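4. Tidying as a Test of Household Readiness

4.1 What the success rates leave out

The claim that a robot can now tidy a room has been made several times in the last few years, and it usually rests on one number. A system is given a list of objects and a list of places, it moves things from the first to the second, and the share of objects that end up where they should is reported as the success rate. We have no quarrel with the arithmetic. Our quarrel is with the word "tidy," which covers a good deal more in a house than it does in a results table.

We looked at this with two systems. Revar is a pick-and-place planner with a learned grasp scorer, trained on a large set of small rigid items. Drirnine is an end-to-end policy that takes camera input and gives arm commands directly, with no separate grasp stage. Both were run in the Ostel simulator, with the same arm, the same two-finger gripper and the same rooms. Neither system was tuned for our tasks. We asked for the authors' best released weights in both cases and used them as they came.

Each system was given 347 tasks. Of these, 300 asked for a single object to be picked up and set down somewhere named, and the other 47 asked for a change to the room that could not be made by one such move: turning an object so that it faced a wall, or making a space on a shelf before putting something into it. Time was limited to 800 simulation steps per task. A run that used up its steps was scored as a failure even if the object was in the gripper and on its way.

4.2 Results on single-object tasks

On the 300 single-object tasks both systems did well by the usual measure, and we would expect most readers to be pleased with the figures if they saw them alone. The trouble began when we sorted the tasks by the shape of the thing being moved. Blocks, cans and small boxes account for nearly all of the successes. Objects wider than the open gripper account for nearly all of the failures, and there were 104 tasks of this second kind in the set. Revar refused many of them outright, returning no grasp. Drirnine almost never refused. It drove the fingers at the nearest part of the object and pushed, and in a fair number of runs the object then came to rest inside the target area and the run was scored as a success.

We went back and forth over whether to count those runs. The scoring rule says that final position is what matters, and by that rule they count. A person who asked for a lamp to be moved and saw it shoved across the floor on its side would probably not ask again. We report the score both ways and leave the stricter one in the main table.

Babaei, the scoring tool that comes with Ostel, has no notion of how an object got to where it is. It checks position at the last step and nothing else. Adding a check for contact force was easy enough, though the thresholds had to be picked by hand and we do not claim that they are right. With the check switched on, the gap between the two systems closes almost fully, and what looked like the advantage of the end-to-end policy turns out to be mostly a willingness to bump into things.

4.3 Large and awkward objects

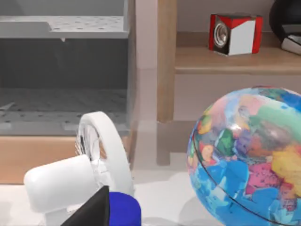 Figure 4. A view from one of the Ostel rooms used in the large-object tasks.

Household objects were not designed around a parallel gripper, and many of them have a right place to be held that has little to do with their shape as seen by a camera. A person moving a desk fan takes it by the stand or the housing and keeps clear of the guard. The guard on the fan in Figure 4 is a round shell with thin wire spokes inside it, and to a grasp scorer that rewards thin parts it offers a great many tempting places to pinch. The globe poses the opposite problem. Its sphere is smooth and very large next to the gripper finger, and the one slim feature in view, the dark meridian ring, may or may not be something a robot should pull on. Neither system has any way to find out except by pulling. Even the choice of what to move first matters here, as a finger working close to the fan also has a blue cylindrical object beside it to think about.

We had assumed that clutter would be the main cause of failure in these rooms. It mattered less than we thought. When the same large objects were placed alone on an open floor, both systems still failed on most of them, and they failed in the same ways. Removing the neighbors saved some planning time for Revar and made no clear difference to Drirnine.

4.4 Tasks that need more than one move

On the remaining 47 tasks the results are poor enough that a detailed breakdown would suggest more precision than we have. Both systems treat a request as a single trip from one place to another. If a shelf is full, Revar reports that no placement exists, and Drirnine presses the new object against the old ones until the steps run out. Turning a thing in place was beyond both of them unless it happened to be small enough to lift.

It may be objected that these tasks are outside what the systems were built for. We agree, and the papers that introduced them are mostly careful on that point. The summaries written afterward have been less careful, and it is those that funders and buyers tend to read.

4.5 Limits of this comparison

All of our runs were in simulation. The floors in Ostel are smooth and level, shelves do not wobble, and cords are not modeled, so a fan can be carried off without first being unplugged. Each of these makes the work easier than it would be in a house. Wire and other thin parts are treated as rigid, which could cut either way, because a real guard might give a little and forgive a poor grasp, or bend and stay bent. We tested one gripper only. A hand with more fingers, or a second arm, might well change the large-object results, and we would like to see that tried before anyone takes our numbers as a ceiling. The rooms and task lists were frozen on 13 May 2019, and releases of either system after that date were not tested.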